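Fingertip pad checks on hand-held grippers: what interval do you use?

Posted by Iman Naciri

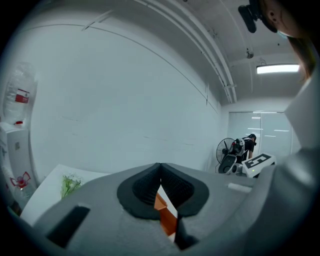
Hand-held gripper, pads either side of an orange wooden piece.

We collect demonstrations with hand-held grippers and I am writing the check sheet. At present pads are inspected every 779 grasps. Is a fixed count acceptable practice, or should it go by shift? Also, do bystanders need to stay out of the work area?

Capucine Jacquet
Use both. Our sheet at Tomlow calls for a visual check at the start of each shift and replacement at 3,528 grasps, or earlier if the rim lifts or the inner surface is torn. Log the pad serial with the session - otherwise you cannot trace bad data back to a worn pad. Change pads in pairs, never singly.

Fotis Kontogiannis
just swap them when they slip

Leonidas Politis
Slip is too late as a criterion. On bystanders: a hand-held tool has no powered arm behind it, so we set no exclusion zone, only a marked floor area and clear walkways. Your site risk assessment takes precedence over anything posted here.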